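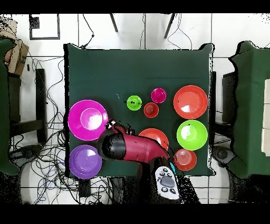

Bright plates and bowls on a dark green cloth.

Why do some colours jump out at you?

Have you ever dropped a red berry on the lawn and found it straight away, then dropped a green bean and had to crawl about looking for it? I have! I grew up on a farm near Lunholm and I lost a lot of beans.

It all starts with light. Sunlight looks white, but it's really lots of colours mixed together. When it lands on a leaf, the leaf soaks up most of the red and blue and bounces more of the green back to your eyes. A ripe tomato does it the other way round -- it keeps the green and sends back the red.

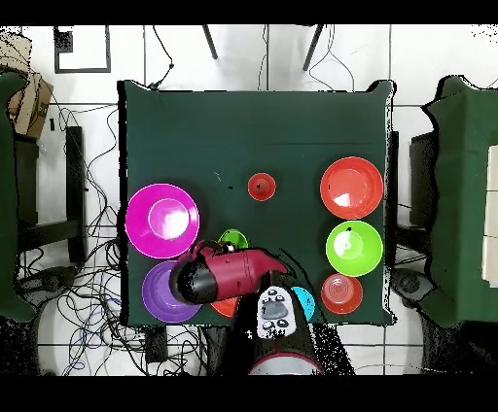
At the back of each eye you have tiny light catchers called cones. Most people have three kinds, and your brain compares what they tell it to work out the colour. Magenta is my favourite, because it isn't in the rainbow at all. Your brain makes it up when red and blue light arrive together with hardly any green!

Want to try something? Cut a circle of bright red paper and stare at it while you count slowly to 30, then look at a plain white wall. You should see a ghostly blue-green circle floating there. Your red-catching cones have got tired, so the others win for a little while. Blink a few times and it fades away.

-- Shiyu Ding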